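3.2 Storage and handling of the processors

Between sessions the processors were kept in a locked cabinet at the Clarura workshop, sorted by socket type. We followed the cleaning routine set out by Quispe in the earlier Wuleck study, with two changes. Old thermal paste was wiped off before sorting, and the contacts on the underside were checked under a desk lamp before a processor went back into its holder. Parts with bent or missing contacts were set aside and do not appear in the results.

We worked with 16 processors in all. Two came from the Greseo collection and had been stored in paper envelopes, so they needed a longer clean than the rest. Marks on the metal lid were not treated as damage – a smudged lid says little about how a part will run – and we graded the colour of the lid separately from its condition.

Each processor was graded while seated in a square holder with raised walls (Figure 2).

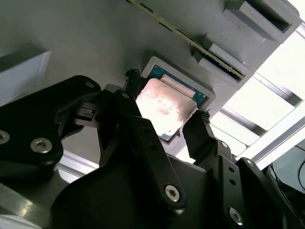

Figure 2. Processor seated in its holder, lid facing out.

Grading was done by two people working apart, and their sheets were compared on the Saturday. Where the grades differed, the lower one was kept. Glare on the lid was the most common source of disagreement, and those parts were graded again under softer light.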